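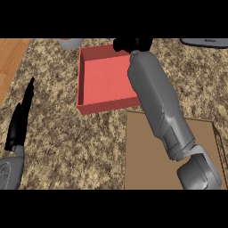

**Is the Lomden kitchen simulator worth it for a school robotics club?**
For a club that has more students than robots, I'd say it earns its price, provided someone is willing to sit through the setup.

We ran it for one term at Ritham, with 10 students sharing three laptops and strong opinions about whose turn it was. The package gives you two arms, a stone counter and a small stock of props — a tray, a board, a knife, a bowl — and leaves you to write the tasks. Ours was to get the knife over to the board and set it down like civilized people. It took until July.

What I liked: the resets. A botched run goes away with one key, and a student who has just driven an arm through the counter can be back at work before the others finish laughing. The granite is rendered with more love than my own kitchen has ever received. The knife got less attention. Its blade looks chewed, and Thenmozhi Krishnan, our youngest member, filed a bug report about it in the tone of a disappointed chef.

What I didn't: the manual, which spends 2 pages on lighting and one paragraph on coordinating both arms. Error 1033 is in there only as a number. Jayanthi Venkataraman, who teaches the other section, finally traced it to a joint limit and now answers the question for both classes.

We had Clumora the year before. It installs faster and the forum is friendlier, but you only get one arm, and my students had stacked every block it owned by week three.

Four stars. I'd take one back for the manual, but then I'd have to explain it to Thenmozhi, who wants it down to two over the knife.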